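Sorting without a script

Last updated 10/10/20

A robot that has learned to put away cutlery has usually learned to put away one set of cutlery, on one table, under one lamp. Swap the forks or turn the lamp off and the success rate drops sharply. The Govar project, run jointly by the engineering firm Trenetti and the Ivanyshyn laboratory, set out to measure how much of that drop comes from the training material and how much from the method used to learn from it.

The starting point was a plain one. Most demonstrations for this sort of task are gathered by driving an arm by remote control at a bench. The arm is slow, the operator gets tired, and the bench never changes. Govar used hand-held grippers instead. A person holds one in each hand and does the job at close to normal speed, while a camera mounted on the tool records what the fingers are doing. The tools go to the kitchen; the kitchen does not have to come to the tools.

Karim Hamdan, who leads the learning work, wanted to know whether a change of home was worth more than extra repetitions in the same home. His group collected 352 demonstrations of a single task, sorting loose utensils into a tray, across 31 homes. A second set of the same size was recorded in 2 homes only. The same network was trained on each, with the same number of passes through the data and the same settings. Both were then run on a two-armed robot in a flat that appeared in neither set.

The network trained on many homes finished the task in 73 per cent of trials. The other managed fewer than half, and its failures fell into a pattern. It closed its fingers at the correct height for the tables it had seen and at the wrong height for the one in front of it. It also hesitated over patterned cloth, opening and closing the fingers above a printed shape before moving on.

Height errors of this kind are familiar. Stepan Hrytsenko, who built the grippers, puts them down to shortcuts in the data. "If every table is the same distance from the camera, the network has no need to look for the table," he says. "It learns a number." His view is that the hardware should be left alone and the variety increased, although he concedes that the present finger pads are poor at separating thin objects that lie flush against each other.

Thin objects were the hardest class throughout. A spoon has a bowl that gives the fingers something to close on. A chopstick offers a few millimetres of width, rolls when touched off centre and tends to come to rest against its neighbour. Where utensils are piled in a tray, the order of removal matters as well, and demonstrators did not agree on the order. Some cleared the top layer first; others took whichever piece was nearest.
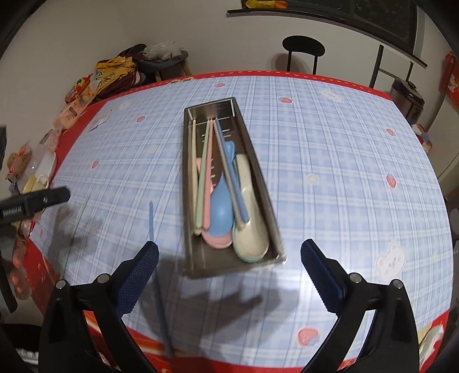

Chopsticks lying across spoons in a narrow tray, with two more on the cloth to the left.

Hamdan's group tried labelling each demonstration by removal order and training on one order at a time. The gain was small and did not hold in the test flat. Leaving the orders mixed, but asking the network to predict a longer stretch of movement at each step, did better -- it appeared to commit to one piece and follow through.

There are gaps in the work. The robot arms have a shorter reach than a person, so any demonstration that involved leaning across a table had to be thrown out. Lighting was noted by hand and only coarsely. The comparison also rests on one task, and a result for sorting may say little about pouring or folding. Bovmont, which supplied the arms, is to repeat the trials at its own site with a different wrist.

The recordings from July onwards have not yet been used for training. They cover the same task with the camera set further back on the tool, so that more of the table is in view during the final approach.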